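Skandero desk shelf, four months in

I bought the Skandero in January after my neck finally gave up on me, and I've been meaning to write this ever since. It's a riser shelf that sits across the back of your desk and lifts your screen 6 inches. I paid full price (ouch) and Wael Alaoui from my old office split the shipping with me on a second one, so I've now put two of these together!

Assembly took me 15 minutes for mine and a lot longer for his, mostly thanks to a leg with a badly cut thread. Clundgate, the store we ordered from, mailed a new leg without any fuss.

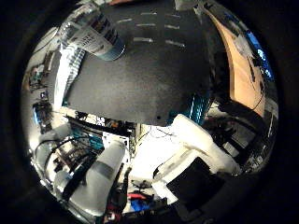 The good stuff first. It doesn't wobble, even when I type like I'm mad at somebody, and my neck is so much better that I've stopped nagging my husband for shoulder rubs. I can slide my keyboard all the way under when I need to spread out bills or wrap a present.

Now the gripes. The rubber feet left marks on my desk in the first week (they wiped off with dish soap, but still), and the cable slot is way too skinny. My monitor plug would not go through it, no matter how I turned it, so the cord runs around the side and drives me nuts. 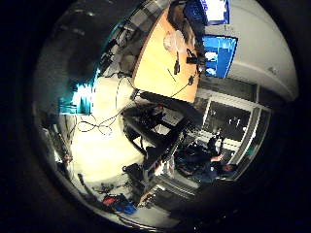 I did try the Dindier before this one. It's cheaper and it looks nicer, I'll give it that, but it sagged in the middle after a few weeks and I sent it back. If you have a light laptop you'd probably be fine with it.

Would I buy the Skandero again? Yep, though I'd wait for a sale. 4 stars from me, and I'd bump it up if they fixed that slot.

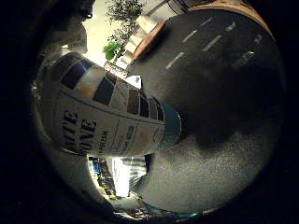 The "NICE ONE" can, lying on its side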